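Stop Scoring the Finished Tower

Opinion

I've coached the robotics club at Vendovbridge for long enough to have a grudge, and the grudge is with the score sheet.

You know the sheet if you've done the Banora Challenge. 100 points for the sorting round. Color blocks, color squares, a stack at the end if you're brave. All 100 go to where the blocks are when the buzzer sounds. Zero for how they got there. Zero for whether the kids could do it again. Zero for whether anyone on the team can tell you why the arm went left.

So what do teams do? They hard-code it. Of course they do. I would too, at fifteen. Measure the table, type in the positions, run it until it lands, don't touch anything, don't breathe. Comes the round, the table is a finger's width off and the whole thing closes on air. Or it isn't off, and they get a medal for typing numbers.

Not blaming the kids. Kids read rules better than adults do. If the rule says the end state is everything then the end state is everything.

What we've been doing instead, since July, in our own room with nobody scoring. Three squares on a white table. Purple, green, blue. Laid at a slant on purpose, becuase straight lines let you cheat. The students write the task down in plain words first, on paper, before anybody opens a laptop. Which block, which square, what counts as in. Is touching the line in? They argued over that one for most of an afternoon. Best afternoon of the term. Then they write the code, and then somebody from another group moves things and they run it again.
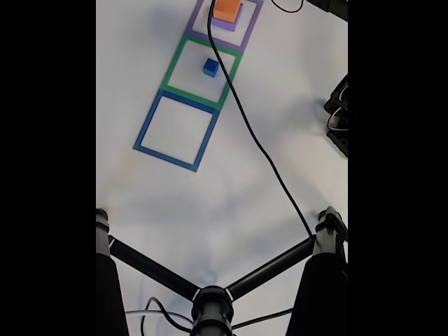

Color squares practice at Vendovbridge: orange on purple in the top square, small blue cube in the green one.

Now score that table. Go on. By the Banora sheet you look at the colors, you look at the squares, you write a number. But what was the team trying to do? Was the blue cube meant for the green square? Was orange supposed to be on purple? Can't tell. Neither can a judge, not from a table. You need the paper the kids wrote. You need to ask them. Two minutes of asking would do it, and the schedule has no two minutes in it.

I get the other side. I've judged. 25 teams in a gym, one long day, parents on the bleachers, and a judge needs something quick that nobody can fight about. A block is in or it's out. Fine. Interviews are soft, interviews favor the kid who talks well, and I've watched a quiet kid who wrote every line of the program get talked over by the one who carried the box in. That's a real problem and I don't have a clean fix. Maybe everybody answers one question, written, same question for all. Maybe you draw the name out of a hat. Still better than nothing, and nothing is what we have.

Here's the part I'd push hardest. Move the squares. That's it. Between the first run and the second, judge picks up the layout and turns it. No extra staff, no extra day. Teams that understood their own code adjust and go. Teams that typed in positions find out. Give 50 for each run if you must keep your 100. I'd weight the second one heavier but I'll take what I can get.

Somebody will say it's unfair to the small schools, the ones with a cheap arm and one coach. We're one of those schools! Our budget for the year was $300, and most of it went on cables and cubes. Hard-coding is what favors money, if you think about it. The rich teams have a practice table that matches the real one to the hair. Ours is whatever table is free. A moved square hurts them more than it hurts us, ok, so maybe I'm not neutral.

And the stack. Please stop giving the stack bonus for height alone. We had a group at Laryea, the summer program, spend the whole time on height and never once wrote a check for whether the gripper was holding anything. It would carry nothing across the table, very carefully, and set nothing down. They laughed about it, then they fixed it, and the fix was the most grown up piece of programing I saw all summer. Worth no points anywhere.

The Bornen regional takes rule comments until the end of the month. Form is on their page, near the bottom, takes a while to load. I've sent mine. If you coach, send one. If you've got a kid on a team ask them what the arm does when the block isn't there, and put the answer in the box.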